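4. Preparação e manutenção da célula de mesa Madside

O presente capítulo trata da célula já montada e ligada, com o braço fixado, a pinça de dois dedos instalada e as duas câmaras (a fixa e a do pulso) reconhecidas pelo controlador Cilletel. A fixação mecânica do braço está no capítulo 2 e a ligação elétrica no capítulo 3.

CUIDADO: antes de pôr as mãos sobre o tampo, coloque o controlador em PAUSA e confirme que a luz do painel deixou de piscar. Em modo manual, o braço pode mover-se assim que o comando é tocado.

4.1 Preparar a mesa

1. Limpe o tampo com um pano de microfibra ligeiramente humedecido em água. Não use produtos com cera nem abrilhantadores. O tampo tem de ficar mate; uma zona polida devolve a luz do teto à câmara do pulso e altera a leitura dos contornos.
2. Verifique o nível do tampo nos dois sentidos e corrija nos pés, se for preciso.
3. Encoste a mesa à parede e aperte os travões ou as porcas dos pés, conforme o modelo.
4. Deixe livre a metade do tampo mais próxima da câmara fixa. É por essa zona que a pinça entra e sai.

Nota: as juntas verticais entre painéis da parede não prejudicam a calibração, desde que continuem verticais na imagem da câmara fixa. Se aparecerem inclinadas, foi a câmara que rodou no suporte. Desaperte, alinhe e volte a apertar antes de continuar.

4.2 Dispor os objetos de ensaio

O conjunto de ensaio serve para confirmar que a célula distingue objetos opacos, transparentes e da mesma cor do tampo. Podem usar-se canecas, copos e garrafas correntes. Convém que haja pelo menos uma caneca branca, uma caneca escura e uma garrafa de água transparente.

1. Coloque as canecas do lado esquerdo, vistas da câmara fixa, em duas filas, com as asas viradas para a esquerda.
2. Coloque o copo pequeno a seguir às canecas.
3. Distribua as garrafas ao fundo e à direita. As mais altas ficam junto à parede.
4. Puxe a garrafa de água para a frente das restantes.
5. Na consola Cilletel, abra Ensaio > Vista fixa e confirme que todos os objetos têm contorno desenhado.

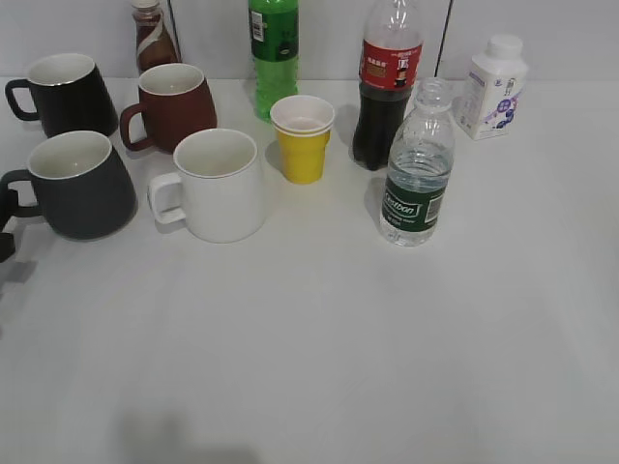
6. Se a caneca branca ficar sem contorno, baixe a exposição um passo e repita. A caneca branca é quase sempre a primeira a perder-se quando há luz a mais.
7. Guarde a disposição com o nome que o programa propõe. O nome é usado mais tarde na comparação da secção 4.6 e não deve ser editado à mão.

O topo das garrafas altas pode ficar fora do campo da câmara fixa. O programa usa a base e a parte inferior do corpo para calcular a posição, e é isso que tem de estar visível. O que não pode acontecer é a base de um objeto ficar totalmente tapada por outro. Nesse caso, afaste-os.

4.3 Verificar os dedos da pinça

Os dedos são peças de desgaste. Verifique-os a cada 500 ciclos de fecho ou quando a consola mostrar o aviso D2.

1. Ponha o controlador em PAUSA.
2. Passe o polegar pela face interior de cada dedo, da base para a ponta. A superfície deve sentir-se uniforme, sem zonas lisas nem rebarbas.
3. Abra a pinça pelo comando manual até ao fim do curso. As duas pontas devem ficar à mesma altura na imagem da câmara do pulso.
4. Feche a pinça sem nada entre os dedos. As pontas têm de encostar sem que uma passe à frente da outra.
5. Se houver desvio, desaperte o parafuso da base do dedo desviado, corrija e aperte com a chave dinamométrica ao binário gravado na peça.

CUIDADO: não aperte os parafusos dos dedos com a pinça fechada. A força passa para o fuso e a folga que daí resulta só se resolve com a substituição do conjunto.

Os dedos substituem-se sempre aos pares. Um dedo novo ao lado de um gasto faz a pinça puxar os objetos para um dos lados, e o erro parece de calibração. Depois da troca, repita toda a secção 4.4, mesmo que a imagem pareça correta.

4.4 Calibrar a câmara do pulso

A câmara do pulso vê os dedos e o tampo ao mesmo tempo. A calibração relaciona a posição das pontas dos dedos com a do tampo, e por isso os dedos têm de aparecer na parte inferior da imagem durante todo o procedimento.

1. Deixe a câmara ligada durante 16 minutos antes de começar. Com a câmara fria, a focagem desloca-se durante as primeiras leituras.
2. Limpe a lente com papel ótico seco.
3. Abra a pinça por completo.
4. Em Ensaio > Pulso, escolha Aproximação lenta. O braço desce em direção ao grupo de objetos e para acima do tampo.
5. Acompanhe a imagem na consola durante a descida e mantenha a mão no botão de paragem.
6. Com o braço parado, espere que o indicador de nitidez fique verde antes de carregar em Captar.
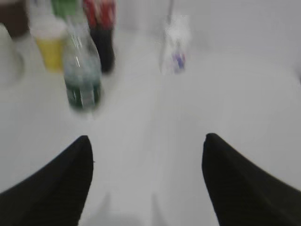 7. Se o indicador continuar amarelo, não capte. Os contornos duplos ou arrastados significam que houve movimento durante a exposição. Verifique primeiro se a mesa oscila e depois se o suporte da câmara tem folga.
8. Reduza a velocidade de aproximação para metade e repita a partir do passo 4.
9. Quando a captura for aceite, confirme na lista que a distância entre dedos medida pela câmara coincide com a indicada pelo codificador da pinça.

Nota para quem vem da versão anterior da consola: o antigo botão Média de imagens desapareceu. A captura única com o braço imóvel dá melhor resultado, e as calibrações feitas com a média devem ser apagadas.

Etiquetas desfocadas não impedem a calibração. O programa não lê texto; usa manchas de cor e limites de contraste. As garrafas transparentes sem etiqueta são outro assunto, porque se confundem com um tampo branco. Quando só houver garrafas dessas, encha-as e junte ao conjunto pelo menos uma com rótulo escuro.

4.5 Ajustar a iluminação e a sombra da pinça

A luz deve vir de cima e ser difusa. Os difusores Distmont fornecidos com a célula prendem-se às calhas com dois grampos cada um. Para outras luminárias, siga as indicações do fabricante e faça na mesma a verificação seguinte.

1. Leve a pinça aberta para a zona livre do tampo, perto do bordo da frente.
2. Observe a sombra dos dedos na imagem do pulso. Deve ser suave e cair entre as pontas ou logo junto delas.
3. Se vir duas sombras separadas, há uma fonte de luz lateral. Apague-a ou tape-a.
4. Se a sombra tiver bordos muito marcados, verifique se falta algum difusor.
5. Carregue em Registar sombra e não mexa no braço durante 60 segundos.

O registo da sombra permite ao programa descontá-la quando procura objetos. Sem ele, a célula pode tomar a sombra por um objeto escuro e tentar contorná-la. Uma faixa mais clara no tampo é aceitável se não se deslocar quando o braço para. O bordo da mesa e o chão também podem entrar na imagem, e o programa ignora-os depois de marcado o limite do tampo em Zonas > Bordo. 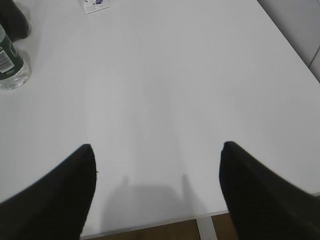
É preciso repetir o registo da sombra sempre que se muda a disposição dos objetos?

O registo depende da luz, da altura da pinça e da posição do tampo, e mantém-se válido quando só mudam os objetos. Repita-o depois de trocar um difusor, deslocar a mesa ou substituir os dedos. Em salas com janelas, faça um registo de manhã e outro ao fim da tarde, e guarde os dois com nomes diferentes. A consola pede para escolher um no arranque.

4.6 Ensaiar a preensão pela asa

O ensaio pela asa é o mais exigente, porque um dos dedos tem de passar pela abertura enquanto o outro fica do lado de fora. Faça-o só depois de concluídas as secções 4.3 a 4.5.

1. Escolha como alvo a caneca mais próxima da pinça. Não escolha uma caneca da fila de trás enquanto a da frente lá estiver.
2. Confirme que a asa aponta para a esquerda e que não toca em nenhum objeto vizinho.
3. Em Ensaio > Asa, selecione a caneca e defina a abertura inicial. Para canecas correntes, deixe 9 mm de folga para cada lado da asa.
4. Inicie a aproximação em modo passo a passo. O braço para antes de cada movimento e espera pela confirmação.
5. Antes de confirmar o fecho, verifique na imagem do pulso que um dedo está do lado de fora da asa e o outro do lado da abertura.
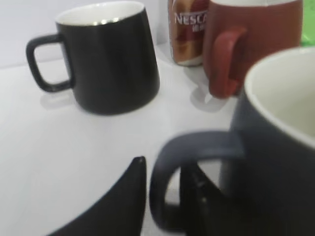
6. Confirme o fecho. A força sobe até ao valor definido e a consola mostra Contacto.
7. Levante a caneca só o suficiente para a base deixar o tampo e mantenha-a parada até a consola mostrar Estável.
8. Desça, abra a pinça e recue em linha reta. Não rode o pulso com o dedo ainda dentro da asa.
9. Compare a posição final com a disposição guardada na secção 4.2.

CUIDADO: use canecas vazias neste ensaio. Uma caneca com líquido muda de centro de gravidade ao ser levantada pela asa e pode tombar sobre o pulso, que não é estanque.

Se o dedo bater na asa em vez de entrar, leia o desvio indicado em Diagnóstico > Último contacto. Um desvio sempre para o mesmo lado aponta para a calibração do pulso; volte a 4.4. Se o desvio muda de lado de uma tentativa para outra, procure folga nos dedos ou no suporte da câmara. Com canecas muito próximas da câmara, a imagem pode perder nitidez na zona da asa. Recue um passo, deixe o programa recalcular e avance de novo.

4.7 Manutenção periódica

Todos os dias: limpar o tampo, limpar a lente do pulso e abrir e fechar a pinça uma vez em vazio.

Todas as semanas: verificar o aperto do suporte da câmara fixa, o estado do cabo ao longo do braço e os grampos dos difusores. O cabo deve fazer uma curva larga junto ao pulso em qualquer posição. Se ficar esticado, solte a abraçadeira mais próxima e dê-lhe folga.

Todos os meses: repetir a calibração completa e exportar o relatório para a pasta Pumphrey do controlador. Os relatórios antigos não são substituídos, pelo que convém apagar os que já não interessam quando a consola avisar que o espaço está a acabar.

Massa lubrificante: aplicar apenas no fuso da pinça e apenas a que vem no estojo. Retire o excesso com papel seco antes de montar a tampa. Se cair massa no tampo, limpe-o de imediato e refaça o registo da sombra caso fique uma marca visível.

Para a lista completa de avisos da consola, incluindo a série D, consulte o anexo B.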